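Zwischenbericht an die Förderstelle: Literaturtage Plitari
Stand: 2022-06-21
Vorgelegt von Larysa Kuzmenko, Programmleitung

Liebe Angharad Pumphrey,

seit unserem letzten Bericht im März ist so viel passiert, dass ich kaum weiß, wo ich anfangen soll. Also der Reihe nach, mit dem Programm zuerst: 20 Lesungen stehen fest, dazu 2 Schreibwerkstätten und ein langer Lyrikabend im alten Kino Vastgate.
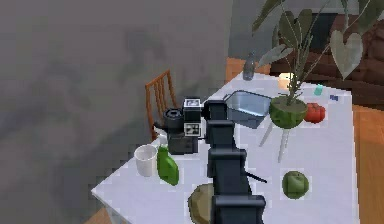
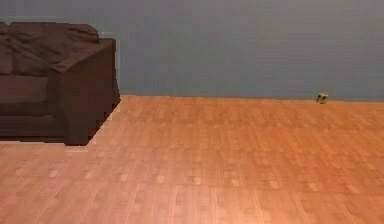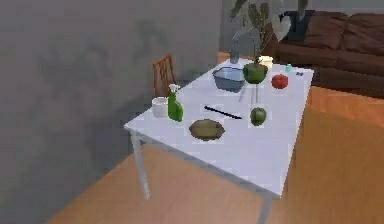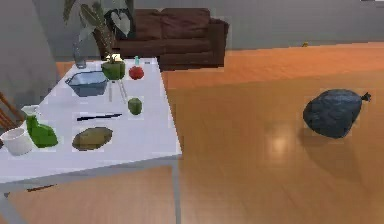
Reicht die Förderung für das bewilligte Programm aus?
Die bewilligten Mittel decken alle Honorare, die Reisekosten und die Saalmiete. Offen ist nur noch der Druck der Anthologie, für den wir einen eigenen Antrag beim Verlag Hrytsenko gestellt haben.

Programm
Besonders freue ich mich über die Übersetzungsreihe. Sieben Dichterinnen und Dichter lesen im Original, und die deutschen Fassungen werden gleich im Anschluss vorgetragen, oft von denen, die sie übersetzt haben. Bei der Probelesung saßen wir danach noch lange zusammen und haben über eine einzige Zeile gestritten (es ging um das Wort für Dämmerung, und wir sind uns bis heute nicht einig). Genau solche Gespräche wünsche ich mir für das Festival!

Der Lyrikabend im Vastgate beginnt nun eine Stunde früher als geplant, damit die Gäste aus den Dörfern den letzten Bus noch bekommen. Die Pause bleibt trotzdem drin. Wer sich für das offene Mikrofon anmelden möchte, kann das bis kurz vor Beginn an der Kasse tun, pro Person sind zwei Gedichte vorgesehen.

Schreibwerkstätten
Die Werkstatt für Jugendliche war nach wenigen Tagen ausgebucht, es gibt inzwischen eine Warteliste. Die Werkstatt für Erwachsene läuft langsamer an, hier sind noch Plätze frei. Wir haben den Ausschreibungstext gekürzt und das Wort »Fortgeschrittene« gestrichen – seither kommen die Anmeldungen deutlich munterer herein.

Anthologie
Für den Sammelband, der unter dem Titel »Pomon« erscheinen soll, sind 100 Gedichte eingegangen. Die erste Leserunde ist abgeschlossen, die zweite läuft. Es sind wunderbare Sachen dabei, auch von Leuten, die noch nie etwas veröffentlicht haben. Ob wir mit Fadenheftung drucken können, hängt von der Antwort des Verlags ab.

Änderungen gegenüber dem Antrag
Der Poesiespaziergang am Fluss wird verlegt, weil der Uferweg gesperrt ist. Er führt jetzt durch die Obstgärten oberhalb der Stadt, mit den gleichen Stationen und den gleichen Texten. Die Kosten ändern sich dadurch nicht. Der Büchertisch zieht vom Foyer in den Nebenraum um.

Nächste Schritte
Programmheft Korrektur lesen und in den Druck geben
Unterkünfte für die Gäste bestätigen
Tontechnik im Vastgate noch einmal mit zwei Mikrofonen testen
Zweite Leserunde der Anthologie abschließen

Den Verwendungsnachweis für die erste Rate schicke ich mit getrennter Post. Über einen Besuch bei der Eröffnung würden wir uns alle sehr freuen, zwei Plätze sind bereits reserviert.

Mit herzlichen Grüßen
Larysa Kuzmenko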